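Chapter 7
What Counts as Working?

Most student robot projects end with a video. The video is short, the arms do what they are supposed to do, and everyone claps. This chapter asks you to be harder to please. 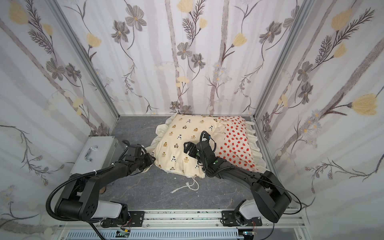
Our running case is the Holtwood course project, in which student teams had one term to get two arms to handle household soft goods. Pillows were the assigned object. They look like an easy choice, and the teams treated them as one until February. A pillow has no fixed shape. It sags when lifted, slides when pushed, and comes back a little different every time it is set down. A program that depends on finding a corner in a certain place will sooner or later close on air.

One team, which called its entry Witero, reported a success rate of 71 percent. That number went on the poster and later into the course newsletter. It was repeated for a year before anyone asked what it was a percentage of. The team had made 200 attempts. Before working out the rate, it threw out 59 of them as "bad starts," meaning the pillow had been placed in a way the team considered unfair. A successful run was 100 out of the remaining 141. Count every attempt and the rate is 50 percent.

Was the team cheating? We don't think so. The students wrote down every discarded run, and their notebook is the only reason we can tell you any of this. But a pillow on a bedroom floor is under no duty to lie fairly, and a method that works only from good starts should say so in the same sentence as its score.

A second team, Skinavbridge, used a stricter rule. Its members fixed the definition of success before they ran anything, and they let a student from outside the team place the pillows. They finished with 18 clean runs and a low grade from a visiting judge, who preferred the poster with the bigger number. You may decide for yourself which team learned more. The authors of this book disagree on it.

We are also wary of the word "autonomous," which appeared in almost every report that term. In several of them a student was resetting the pillows between runs, restarting the program, or choosing which trial to film. Those are ordinary jobs in any lab. They are also human labor, and a report that leaves them out is describing a different machine from the one on the bench.

Before you read on, find a project report from your own class or club. Underline every number in it. Next to each one, write what was counted, who did the counting, and when the rule for counting was chosen. Keep the page, as you will need it for Section 7.2, where we take up the Holroyd scoring sheet and its problems.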